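Section 4. Recording a sort task with the two-arm station

Brurnevstead bench kit, Aleck teleop software. Read section 3 first if the arms haven't been homed yet. No homing, no recording — the software lets you press Record anyway, so watch for it.

Before you start

1. E-stop within reach of whoever is driving. Test it. Press, twist, reset.
2. Power up the follower arms, then the leader arms. Wait for the steady light on all of them.
3. Cables behind the table, slack enough for full reach. Tug each one.
4. Open Aleck, new session, pick the task file. Name it now, you won't want to rename 200 episodes later.

CAUTION: When you hit Link, the followers jump to match the leaders. Line them up by eye first. Hands off the table.

Setting the bench

5. Bins go at the back, parts in front. Keep the bins in the same order for the whole session.
6. Scatter the parts by hand between episodes. Don't line them up neat. Touching is fine, one part half behind another is fine, the robot has to learn that too.
7. Both grippers start above the parts, clear of the bin rims.

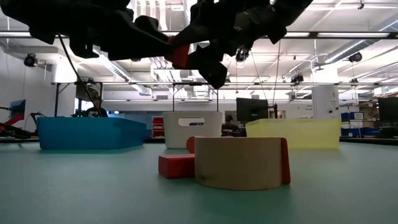 Nautiyal wrote in after the last version of this guide to say that step 6 should be stronger: their first batch was all tidy layouts, and the trained arm stalled as soon as two parts touched. They re-recorded half of it with messy piles and would do the messy ones first next time. Fair point. Do the messy ones first.

Recording

8. Press Record. Wait for the tone, then move.
9. Go slow into the grasp. Slow out as well. In between, normal speed.
10. Close the gripper fully and hold for 2 seconds before you lift. Shorter holds get trimmed by the filter and you lose the grasp.
11. Release inside the bin, below the rim if you can get there. No throwing.
12. Back to the start pose, press Stop.

Dropped a part? Keep going if you can pick it up again smoothly, tag the episode "recovery". If you fumbled about for ages, press Discard and redo it.

NOTE: One part per arm at a time. Handovers between arms have there own task file, see section 6.

Breaks

Swap drivers every 18 episodes. Tired hands get jerky and the jerk goes straight into the data. Check the wrist joints while you're stopped — if the housing is too warm to rest a finger on, leave it off for a bit.

Saving

13. Replay one episode on the robot with the bench cleared. Hand on the E-stop.
14. Replay drifts off to one side? Re-home and run the calibration again. Don't try to fix it with the offset slider.
15. Export, then copy to the Flundetden drive. Wait for the check mark befor you pull the plug.

Shut down leaders first, followers last. Support the follower arms as the power goes off, they sag.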